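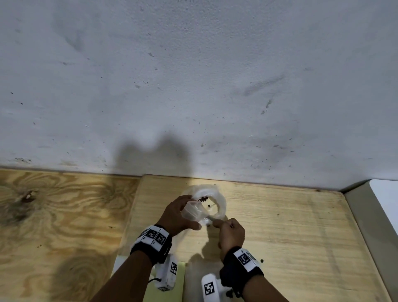 Last updated: 11/09/2021
Reading time: 3 min

I had been meaning to visit Fovala ever since Ornella Greco moved there in April, and when she wrote to say they were opening the doors for a day I said yes before I had looked at the train times. (It's two changes. Bring a sandwich.) They write software that turns recordings of people's hands into something a robot arm can learn from, and I have wanted to see the dull middle part of that work for years, the part between the recording and the robot.

Ornella met us at the door and handed us over to Tibor Tóth, who looks after tracking. His subject is wrists. The people who do the demonstrations wear bands with square printed markers on them, and his code, which everybody there calls Matei, finds the corners of each square and works out where the wrist is and which way it's facing. One square on its own can fool you, he said, especially when it is small and nearly flat to the camera, and the answer will flip back and forth between two tilts. So each band has more than one, and Matei treats them as a single stiff object and solves for all of them together. He had a slider on his screen that switched this off, and I must have asked him to move it five or six times. With it off the little drawn wrist shivered like a cold dog. With it on, smooth as you please!

The task they like to show is small dark beads, a clear plastic cup and a clear plastic bag, and I soon understood why they're so fond of it and why they complain about it all day. Beads are easy enough to pick out against pale wood. The bag is miserable. It has no color of its own, it goes milky wherever it folds over, and it never has the same shape twice. Margareta Ilie, who works on perception, has given up asking her model for the outline of the bag. She asks it only where the opening is and how sure it is about that, and the planner slows the arm down when the sureness drops. I thought that was a lovely modest idea and told her so, and she told me it had taken most of a year to become modest.

After coffee Sorin Avram walked us through the tooling, which I enjoyed more than I expected to. Every recording goes into a viewer named Zorkitz, where you can scrub along and see the wrist tracks drawn under the video. Stretches where the markers were hidden show up gray. He had 184 recordings of the bead task loaded, and 41 of them were flagged for a gap too long to fill in safely. Those go back to a person to look at. Short gaps get a smooth curve through them and a note saying so, and I wish more people wrote the note.

I did ask about control, and whether the arm just copies the hand. It doesn't. The wrist path is treated as a suggestion, and the controller is free to drift from it as long as the cup stays within a tilt limit.

The train home was late, so I had plenty of time to write all this down. Ornella says they'll open up again next year, and I've asked her to save me a place near Tibor's slider.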